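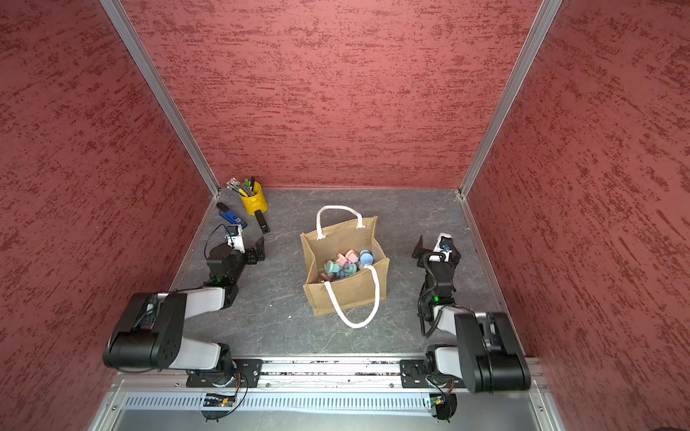 The red cell with both arms reaching in toward the tote bag.

Sinaga tote and desk chores: read me first

Hi, and thanks for downloading this! I'm Benedikt Engelhardt, I look after the Sinaga recordings, and this file covers the tote bag part of the set. If you came for the towel folding, that lives in its own folder with its own notes (Valdir Rezende wrote those, and they're tidier than mine).

Why we made it

People keep asking me whether a robot can clear up a desk yet. My answer is "sort of, on a good day, if you let it pick the desk." I wanted something better than that to point at, so we recorded a pile of small tidying jobs that any kid can do half asleep. Things go in a bag, things come out of a bag, pens go back in the cup. Boring stuff, and I love it.

What you get

823 episodes, every one driven by a person at the controls
500 of those are tote bag jobs, the rest are pens and small tools
3 camera views per episode: one fixed, one on each wrist
joint positions and gripper openings for both arms
a one-line text instruction per episode, typed by whoever was driving

The props

The bag is tan jute with two thick white rope handles, and those handles are the hard part of this whole set. One can stand up in an arch while the other flops over the front and lies on the floor, and a gripper that comes in low has to deal with both. The round pastel pieces in the bag have flat tops and short stems. We call them "stamps" in the instructions, so search for that word if you want them. The yellow metal cup is "pen cup" everywhere, except in the Bimia batch, where Valdir typed "pencil can" (sorry, I haven't fixed it).

Can a machine do it yet?

My own take as of April 8, 2021: picking single pieces out of a bag, yes, slowly. Lifting the bag by its handles without tipping it, not reliably. Putting a brush back into a full cup, please don't ask me to demo that in front of guests. I trained 2 baseline policies, and both are in the Stalwood folder with their configs. Try them, beat them, tell me how!

Known problems

Some wrist video starts a moment before the joint log, so line them up by timestamp and never by row number. Failed attempts are kept and marked "fail" in the outcome column. A dropped piece that got picked up again counts as a success, which Valdir and I still argue over.

Use and contact

Free for research and teaching. For anything you plan to sell, write to us at Witance first. Bug reports go in the tracker, with the episode number in the title.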